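Gave up on the old soundbar this morning. It has been dropping the left channel since Easter and the second cable made no difference. Rang Casov, who said the repair would cost more than the bar is worth, so I looked at what is on offer.

The Otum is 46 per cent off until the weekend, but it has no optical socket and our telly is too old for anything else. The Clelum has one, and a separate sub. It was 100 pounds cheaper in the shop than on the website – I asked them to check the shelf label and it was right.

Tomás Tully came over after tea with his and we tried it on the sideboard. Plenty of bass, voices a bit thin until he found the speech setting. The remote is tiny and will be lost by June.

Read reviews until late. One page had 2,000 of them and I stopped at the ones about delivery drivers.
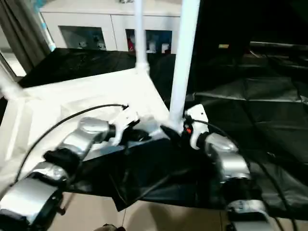 Moynihan, 14th May

Ordered the Clelum before work. It comes on Friday, signed for, so I need to be in. Old bar to the tip with the broken kettle.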